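En Nullano nos avisaron un lunes, con bizcocho, que es como avisan ellos las cosas malas. A partir de octubre, la mesa de pruebas la llevaría el brazo. Yo llevaba 6 años colocando fresas de juguete en platos de juguete – sí, era mi trabajo, y me gustaba – y Beverley Rudd me dijo: «Soledad, ahora tú le pones la mesa y él juega». ¡Como a un niño!

Y eso hice. Naranja, fresa, colador, el bote de kétchup tumbado, el plátano en su esquina.
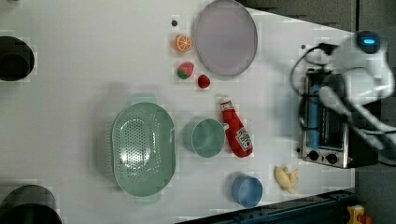
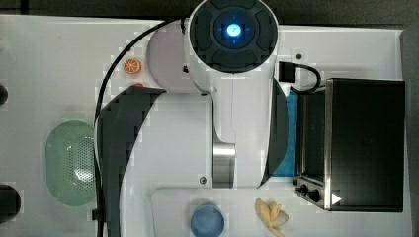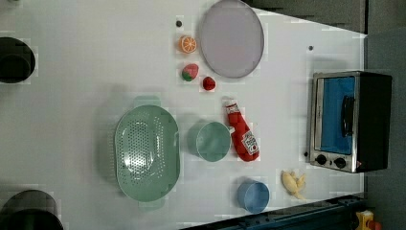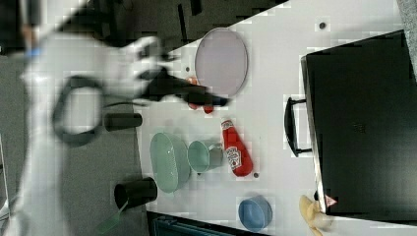
La mesa blanca, con el plato, el colador y el hornito.

Barry Bloxham se fue a Hirnstead en cuanto pudo. Aparecida se quedó, pero ya no cantaba, le daba apuro delante del brazo (y eso que oír, no oye). Yo apuntaba cada intento en una hoja: 630 llevaba cuando me cambiaron la silla por un taburete.

Una tarde le moví el tomatito unos dedos, a ver qué hacía. Se quedó parado encima, con su luz azul, y yo le dije bajito:

– A la izquierda, hijo.

Aparecida me oyó desde la puerta. No dijo nada, dejó el bolso en el suelo y se puso a cantar.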